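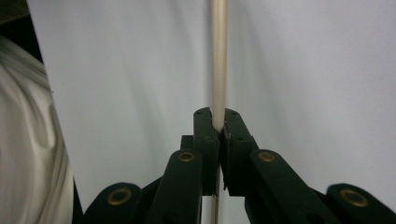
February, a little after ten at night
by Shazia Jadoon

I found the sourdough rye! I have been after this loaf for the better part of three winters and tonight I pulled one out of the oven that tastes like the one I ate in Ankica Janevski's kitchen, the very first week I lived on this street. I am writing it all down while I still have flour on my sleeves, because the last time I got close I told myself I would remember and of course I didn't.

So. The starter is Wumik. Wumik came to me in a jam jar from Pylyp, who named him and would not explain the name, and he has been with me through two apartments and one very bad refrigerator. He is all rye now. I used to feed him half white flour because a book told me to, and he was lively enough, but he smelled like paint by the second day. Since I switched him over he smells like apples and a bit like yogurt, and he doesn't sulk when I forget him over a weekend.

Fed him this morning at six with 90 grams of dark rye and the same weight of water, warm from the tap. I put him on top of the bookcase, where the heat collects. By noon he was domed and cracked across the top like a dry riverbed, and that is the moment, I am sure of it now. I have always waited too long. I used to wait until he fell back in the middle, thinking that more time meant more flavor, and what I got was a loaf that tasted like vinegar and slumped in the pan.

The flour is the other thing. I finally walked all the way down to Gulia and bought the coarse stuff they keep in the bin by the back door, the one with the handwritten label. The man asked me what it was for and when I said rye bread he went off and got me a second scoop from a different sack and said mix them. So I did! 413 grams altogether after I had spilled a little on the scale, and I left it at that number because it felt friendly. It is a sandy, speckled flour and it drinks water like nothing else I've used.

Scald first. Ankica told me this years ago and I nodded and then never did it. You take a scoop of the flour, pour boiling water over it, stir until your arm complains, cover it and leave it somewhere warm. I tasted it after three hours and it was sweet, properly sweet, like malt or the bottom of a cereal bowl. I stood there eating it off the spoon and had to make myself stop. Caraway went in while it was still hot, crushed a little with the bottom of a mug, and a small amount of coriander seed too, which I had always thought was wrong and which is completely right.

Then everything into the big bowl, the scald, Wumik (minus a spoonful back in his jar, I did remember!), the rest of the flour, salt, a spoon of molasses. No kneading. I keep having to tell my hands that. It is mud, it will stay mud, you wet a spatula and push it around until there are no dry patches and then you leave it be. I used to add flour at this stage out of pure nerves. Today I went out on the back steps with a cup of tea so I wouldn't.

It was lovely out there, by the way. Cold and very clear, and the snow has gone gray and lacy along the fence. Mawuli came by with the dog and we talked over the gate for ages about whether he should put in a pear tree or a plum. I said plum. He said his grandmother would have said pear. I said then why are you asking me, and he laughed and said he wanted somebody to argue with. The dog ate a good deal of snow. I told them both to come back for bread and then panicked all afternoon, because I have promised that man bread before and given him something you could have propped a door with.

Back inside. The dough had puffed and it had little holes on top, pinpricks, like a pancake that's ready to flip. Into the pan with wet hands, smoothed over, a dusting of flour. I used the long narrow pan from Todorova, the heavy one with the dent in the corner. It holds heat so much better than the shiny one. It needed another hour and a half, and when the flour on top had broken up into islands I put it in.

Very hot oven for the first part and then down low for a long, long time. This is where I want to underline things. I have been taking rye out too early for three years! It looks done. It smells done, it smells so done that people come out of other rooms. But the middle is still gum. Tonight I left it until I was truly worried and then left it another ten minutes, and the crust went the color of strong coffee, and when I tipped it out and knocked on the bottom it sounded hollow all the way through.

And then you are supposed to wait until the next day to cut it. A full day, Ankica says, wrapped in a cloth. I know. I lasted until half past nine. I cut the end off, only the end, and it was a little sticky on the knife but the crumb was even and dark and damp in the good way, and with cold butter and salt it was so exactly the taste of that first week that I sat down on the kitchen stool and thought about the whole thing. The boxes I hadn't opened. Not knowing which key was for the mailbox. Ankica knocking with a plate in her hand and a dish towel over it, saying she had baked too much, when I know now that she bakes exactly what she means to.

I called her right away. She was already in bed with the radio on. She asked me what the crust looked like and I told her, and she asked what the scald tasted like and I told her that too, and there was a pause and then she said, "You cut it already." I said only the end. She said, "Hm." But she was pleased, I could hear it, and she wants a quarter of it tomorrow and the heel if there is any heel left. There isn't. I'll bake her another one.

Mawuli gets a quarter as well. That leaves half for us, and Ognjen has already asked if it would go with the smoked fish his brother sent up from Skavar. It would go with anything. I want to try it with the sharp white cheese, and with beet soup, and toasted very dark with honey, and I would like to try all of those before work.

Things to fix for next time, before I forget. A touch more salt. Less molasses, maybe half, the scald is sweet enough by itself. Line the ends of the pan, it stuck in one corner and I lost a crumb or two that I then had to eat. Get more of that second sack from Gulia and ask what it is, I was too shy to ask. Start the scald the night before so I'm not up this late. And write the oven times on the card on the fridge, in pen this time, over the top of the old ones.

I also want to try a round one, straight on the stone, with no pan at all. Pylyp swears you can do it if the dough is a bit stiffer and you're quick. He also swears you can bake one in a flowerpot, so I'm taking that with a grain of salt, but I do have a flowerpot.

Ognjen just came in and said the whole stairwell smells of it. He has cut himself a slice. I can hear the butter dish.

All right, bed. Wumik is fed and back on the shelf, the pan is soaking, and the loaf is wrapped in the blue cloth on the counter with the bread knife put away in the drawer, where I will have to go and look for it if I get ideas.

Contact Shazia | © Shazia Jadoon, all rights reserved | Back to top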